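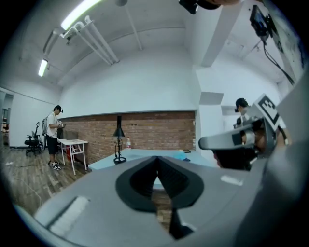 手持ちグリッパーでの収集作業。奥の壁ぎわには白い机と青い天板の長机

リンロー研究室 見学記

七月のはじめ、以前から一度お邪魔したいと思っていたリンロー(Linlow)の研究室を、ようやく訪ねることができました。声をかけてくださったのは、ここで模倣学習の研究をまとめているトビアス・ストリックランドさん(Tobias Strickland)です。最寄り駅から坂道をのぼること17分、汗だくで着いた私に、まず冷たい麦茶を出してくださいました。ごちそうさまでした。

研究の主題は、ロボット本体を使わずに、人が手に持ったグリッパーで動作のお手本を集めるという方法です。グリッパーにカメラを付けておき、ものをつかむ、運ぶ、置くといった動きを手元の視点ごと記録して、あとからロボットの学習に使うわけですね。話には聞いていましたが、部屋に入って作業を目の前にすると、想像よりずっと体を使う仕事なのだなあと感心してしまいました。皆さん、頭に暗い色の機器を着けたまま、黙々と手を動かしていらっしゃいます。

グリッパーの上に載っている白黒の四角い模様は、位置合わせ用のマーカーです。二台を同時に使う作業では、右手と左手がお互いにどこにあるのかが分からないと、せっかくのお手本も使いものになりません。ここではカメラの映像から求めた位置と、マーカーから読んだ相手の位置とを突き合わせ、ずれが大きい記録は学習に回す前に外しているそうです。この突き合わせの手順を、皆さんは「クロモン(Closmont)」と呼んでいました。名前の由来をうかがったところ、昔の打ち合わせで使っていた喫茶店の名前だとか。こういう話が聞けるのが見学の楽しいところです。

さて、肝心の結果です。布をたたむ課題で、突き合わせをせずに全部の記録で学習させた場合、成功率は46パーセントにとどまっていました。ずれの大きい記録を外すと、そこから23ポイント上がったとのこと。外した分だけお手本は減っているのに、です。私はてっきり、データは多ければ多いほどよいものと思い込んでいましたので、グラフを見せていただいたときは「ええっ」と声が出てしまいました。

もっとも、ストリックランドさんご自身はわりと慎重で、「布ではうまくいきましたが、瓶のふたを開けるような力の要る作業では、差はほとんど出ていません」とおっしゃっていました。カメラの映像だけでは、指先にどれくらい力がかかっているかまでは分からないのだそうです。次はグリッパーの指に力のセンサーを入れた試作品「オティエ(Hotier)」で同じ比較をする予定で、九月には最初の結果を出したいとのことでした。

最後に、ずうずうしくも私も一台持たせていただきました。見た目の大きさのわりに重心が手前にあって、持った瞬間は「おや、軽い」と思うのですが、しばらく構えていると手首にじんわりきます。布の端をつまむだけのつもりが、指の開きをどのくらいにすればよいのか迷ってしまい、何度も取り落としました。上手な方の記録と私の記録を並べて再生してもらうと、私のほうは途中で手が止まってばかり。お恥ずかしい限りですが、迷いの多いお手本がなぜ困るのか、身をもって納得した次第です。

予定を2時間も過ぎてしまったのに、皆さん嫌な顔ひとつせずお付き合いくださいました。本当にありがとうございました。帰り道、駅前のパン屋「ボルトロッティ」で買ったくるみパンがたいへんおいしかったことも書き添えておきます。オティエの結果が出たら、またぜひ坂をのぼってうかがいたいと思います。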